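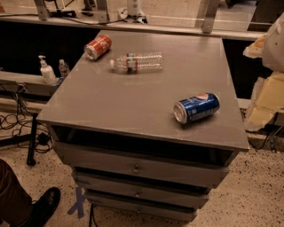

Kenta Hosoda wrote in to ask whether the handling rules apply to people who only watch, and yes, they do. Anyone within reach of the arm reads them first.

Skutus is taking on two test operators for the Nullevar project in Zultorport, starting in December. You will run pick-and-place trials with cans and bottles and check each one against our written code of practice. 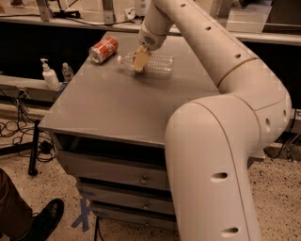 You will also log every stop and every dropped item, and suggest changes where a rule is unclear. Training takes 80 hours and is paid. 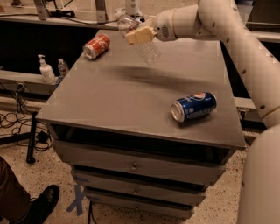 Bottle trial, two cans on the cabinet top.

No degree needed. You should be able to follow a checklist and write plain reports. Apply to Katayama, room 206, by 2 p.m. on closing day.

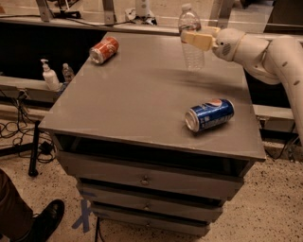

Page 37

Please include one reference.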